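Why Do You Sweat Salt?

Lick your arm after a long game of tag. (Check that nobody is watching.) It tastes like a potato chip, minus the potato.

Your skin is full of tiny tubes called sweat glands. When you get hot, they push water up to the surface. The water dries off into the air and takes some heat with it. A dog has to hang its tongue out to cool down, so count yourself lucky.

The water comes from your blood, and blood is salty. Your glands grab back some of the salt on the way up, but they are a bit sloppy about it — the rest ends up in your eyebrows.
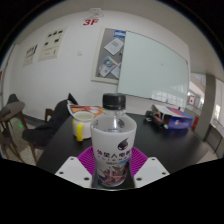 Salts dissolved in water have a fancy name: electrolytes. Your nerves use them to send messages, such as "move your foot" or "that was a bee." Your muscles need them too.

Most days you get plenty back from supper and a glass of water. Soup counts. So do pickles, if you are a pickle person.

Next time: why feet smell, and why your brother's smell worse.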